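Gotovwood Linen Inventory, release 3

A plain-text record of household bedding and what people call it. 3716 entries, one line each, tab separated, UTF-8. If you came looking for thread counts, you have our sympathy and should try somewhere else.

Background

The list began as a spreadsheet kept by Mirjam Jansen, who wanted to settle what the word "coverlet" means. It did not settle that. It did pick up words from 39 contributors, several of whom are no longer on speaking terms over "comforter" and "duvet." Jenő Pintér cleaned up the columns in April and has asked not to be sent any more spreadsheets with merged cells.

What is in the files

linen.tsv is the main list. It has these columns:

term: the word as the contributor wrote it, odd capitals and all
region: where they learned it, which may be a country, a town or "my aunt"
item: our own short label, from a list of 22 or so that keeps growing
layer: under, sheet, over, or decorative (the last covers anything you must take off the bed before using the bed)
season: summer, winter, all, or blank
note: free text, sometimes very free

disputes.tsv holds the 518 terms where two or more people gave the same word to different items. It is the more entertaining file.

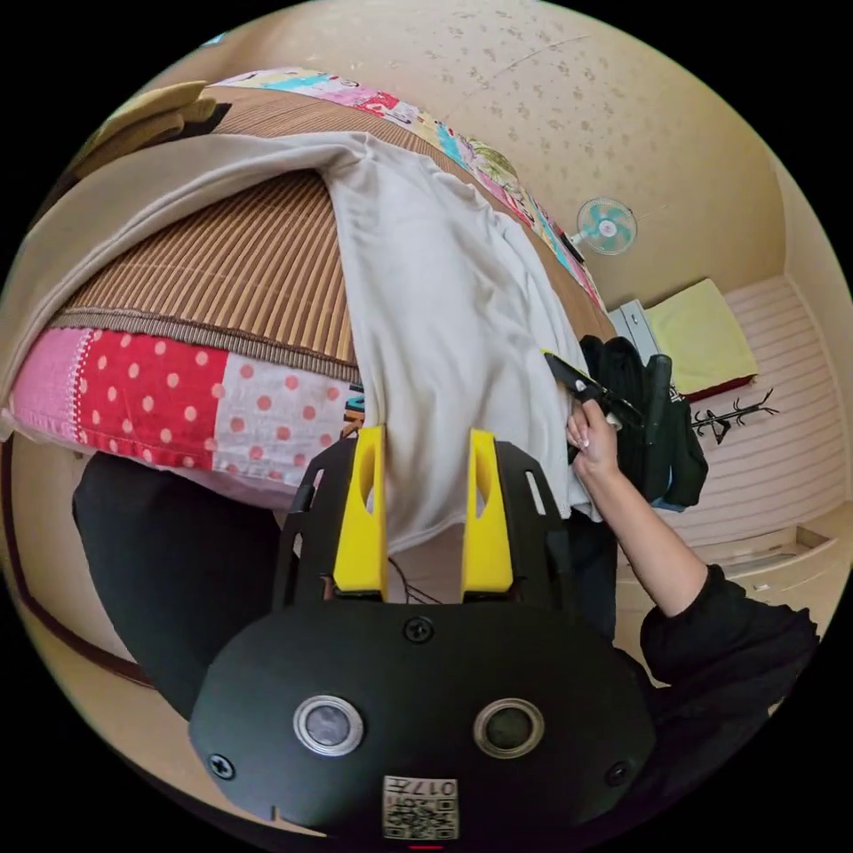 White sheet, item label "sheet." One of the easy ones.

Known problems

"Blanket" appears under every layer except decorative, and we expect that to fall by the next release. "Throw" is both a noun and an instruction in the notes, so search with care.

The region column was never normalized. We tried, and stopped at a contributor who gave hers as "upstairs."

Fitted sheets are listed, but the folding notes have been removed. There were 856 lines of them, they contradicted each other, and one was a drawing made of slashes. Anyone who wants them can find them in release 2, under folding_do_not_open.tsv.

Summer bedding is thin. Most contributors wrote in winter and plainly had wool on their minds. Sleeping mats, cotton gauze covers and the like came in late, mostly from two people, and their spellings lean heavily one way. Mats are labeled "under" if you put a sheet on top and "sheet" if you don't, a rule that pleased no one but has at least been applied the same way throughout.

Versions

Release 1 was the spreadsheet. Release 2 was the spreadsheet with the colors taken out, which turned out to have been carrying meaning. Release 3, dated 21st June, is the first one we would show to a stranger.
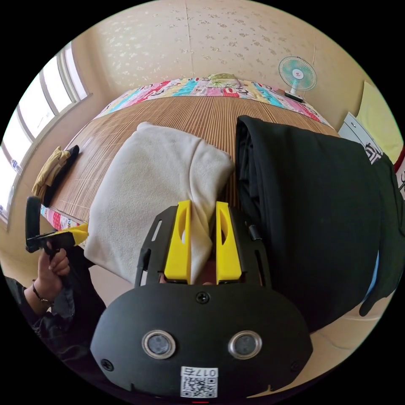 Can one entry have two layers?

Only one is allowed per line. If a thing is used both under and over the sleeper, enter it twice with the same term and explain yourself in the note.

Using the list

Copy it, print it, argue from it. Please keep the contributor notes attached to their terms, and credit the Gotovwood Linen Inventory. The Brillon word lists used an early copy without the notes, and the "bolster" entries make very little sense there.

Sending corrections

One correction per message, with the line number. Corrections to "counterpane" are closed until further notice. New terms are welcome if you have heard a living person say them, and summer terms go to the top of the pile. Jenő reads the mail on weekends, Mirjam reads it when he has left something unanswered for too long.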